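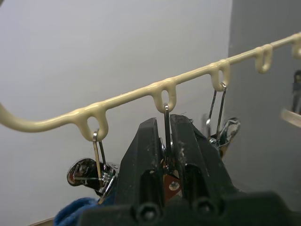 Wrist camera view, clip task. The gripper has the hook of the second clip between its fingers.

Sultden Shared Workshop
Grader project: progress report to the Ntuli small grants fund
Period covered: March to July
Prepared by Naledi Mahlangu

1. Summary

Grader is a single-arm machine that takes clips off a looped hanger rod and puts them back in a given order. The arm, the gripper and the wrist camera are built and running. Removal works well enough to measure. Replacement does not yet. Spending is within the award, with one line overspent and one not started. We ask for no new money in this period, but we do ask to move part of the travel line to parts (section 6).

2. Work done

Arm. The secondhand arm was stripped, cleaned and rewired by Toon Wuyts. Two joints had play in them. The elbow was fixed with new bearings. The wrist was shimmed, which is a temporary repair and will need doing again before the final demonstration.

Gripper. The present gripper is the third version. The first was too wide at the tips to get between neighboring hooks. The second was narrow enough but flexed under load and let the hook roll out. Version three has thick black fingers with cut-outs along their length and tapered tips that lean in slightly. The top edge of the right finger is already scuffed. The wear has had no measured effect on grip, but we have started a log of finger condition and will print a spare pair.

Camera. The wrist camera looks along the fingers from behind. The gripper fills a large part of the lower view, and clip bodies are often partly hidden by a finger. We tried a higher bracket in May and went back to the low one, as the high bracket struck the rod on approach.

Software. Sizwe Chauke wrote the hook finder and the approach routine. The routine lines up on the thin part of the hook, closes, waits, and checks finger position before it lifts. A failed check sends the arm back to its start point. Code and wiring notes are in the shared workshop folder, and the fund has read access.

3. Test setup

The rod is cream-colored, plastic-coated and has closed teardrop loops along it. The coating is glossy and uneven, with small drips and ridges on the underside. We kept it for that reason: a smooth rod was too easy and told us little about real household hardware. Chrome clips hang from the loops by long wire hooks. The wall behind is plain and pale, with a darker gray surface to the right.

Shiny metal is the main difficulty for the hook finder. The clip bodies pick up both light and dark reflections, and under the ceiling lamps alone the software sometimes took a reflection on a clamp for a wire. A diffused side lamp was added in June. False finds dropped, though we changed the threshold in the same week and cannot separate the two effects. Khanyisile Sithole will repeat the test with the old threshold.

4. Results

The main removal test was 200 attempts on hooks in known positions, run over several evenings. The arm failed to complete the lift on 17 of them. Most of those failures came at the closing step, where one finger touched the hook early and set the clip swinging. The remainder were hooks that caught in the loop on the way up. No finger or clip was broken.

A pause of 2 seconds after approach lets most of the swing die down and is now standard. It makes the cycle slower. A full cycle takes up to 30 seconds, and we consider this acceptable at the present stage.

Replacement was tried by hand control only. The tip of the hook is hard to see from the wrist once the clip is held, and the operator was mostly guessing. A second fixed camera to the side of the rod is the likely answer.

Clips with fabric attached have not been tested in a planned way. The weight shifts the hook angle, and the present routine assumes the hook hangs close to straight down. This is listed for the next period.

5. Problems and delays

The motor driver from Jundon arrived late and the first unit had a bad connector. It was exchanged without charge, but the wiring work slipped by several weeks. The workshop was also closed for floor repairs in April.

Zodwa Dlamini has asked that the arm not be run with the bench guard removed, after a cable was pulled loose during setup. A cut-off switch is now on the guard itself.

6. Budget

Arm and bearings: complete, on budget.
Gripper parts and filament: overspent, due to the extra versions.
Lighting: complete, under budget.
Travel: not started.

We request approval to move the unused half of the travel line to parts, to cover the side camera and its mount.

7. Next period

Refit the wrist joint properly.
Mount and calibrate the side camera.
Repeat the lighting test with the old threshold.
Run removal with fabric on the clips - light items first.
First automatic replacement attempts, empty clips only.

The parts list and the test log are attached separately.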